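Kitchen Notes, April 2025

Sourdough discard is the best thing in your fridge

If you keep a starter going, you already know the jar. It sits at the back of the shelf, it gets a little taller every week, and every so often you open the lid and close it again. Well, open it and keep it open, because our spring baking circle at Huvent has spent the past month cooking with nothing but discard and we are completely hooked!

It began with crackers. Asanka Fakir brought in a tin of them, thin and salty with a lot of black pepper, and they were gone before the kettle boiled. Her method is simple enough to learn by heart: one cup of discard, half a cup of flour, a quarter cup of soft butter, a good pinch of salt. Mix it, chill it, roll it as thin as your patience allows, and bake at 350 degrees until the edges are properly brown. Pull them too early and they bend. Mine took 40 minutes (my oven runs cool, so start peeking well before that).

Then came pancakes, which I had always thought were a bit of a letdown made this way. I was wrong. The trick is to add the baking soda at the very last second, with the pan already hot, and not to stir again after that. You get a lovely tang and a real puff. Leftovers freeze well with a sheet of parchment between them.

We also tried scallion flatbreads, a chocolate cake that stayed moist for days, and a batch of pretzels that tasted wonderful and looked like knots in a garden hose. I'd make all three again tomorrow.

A word on keeping discard: ours goes in a clean jar in the fridge for up to 14 days, and we add to it whenever we feed the starter. A layer of gray liquid on top is normal, so stir it in or pour it off. Pink or orange streaks mean the whole jar goes in the trash, no tasting. Older discard is sourer, and that's great in crackers and a bit much in cake.

For the flatbreads and crackers, clear yourself more room than you think you need before you start rolling. Flour travels.

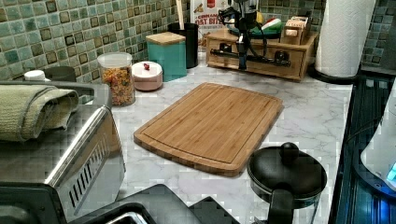
Next bake-along: rye

In May we move on to rye, with a dense seeded loaf first and then something lighter for people who want sandwiches. There are 9 places left at the Trinasby kitchen, and you can sign up at the front desk or by replying to this newsletter. Bring an apron and a jar with a lid, and you'll go home with some of our rye starter to feed.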